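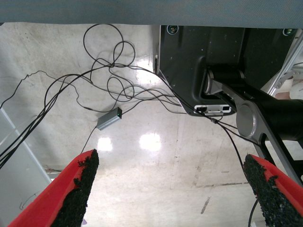
Photo: Hashini Khondokar

Notebook, Monday, April

Dye bath trials, cotton twill, continued. Pukero recipe at half strength again, same kettle. Soda ash went in at 22 minutes, later than the sheet says. I was on the phone with Wirnon about the missing drum.

Swatches 1 to 4 look level. Swatch 5 has a pale patch near one corner. Could be sizing left in the cloth. The scour on that piece was short and I didn't write down the time, so I can't say more. Repeat with a full scour before blaming the dye.

pH strips are old. Two from the same tube gave different readings on the same cup. Use the meter until new ones come, and rinse the probe.

Mridha wants the gray closer to their card. Ours is redder under the window and fine under the bench lamp. Hashini thinks a touch more of the blue, I think leave it until the wash test is done.
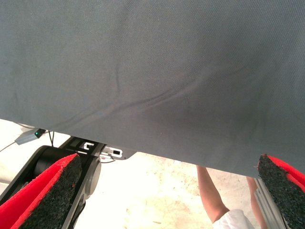 Gray twill-like cloth, fold across the middle.

Wash test: 5 cycles, hot, with a white strip stitched on. Strip goes in the envelope with the Zomeck ones, label both sides this time.

To do: weigh the remaining salt, over 2 kg by eye. Clean the kettle lid. Ask Wirnon if the drum was ever loaded. Look up liquor ratio for the wider cloth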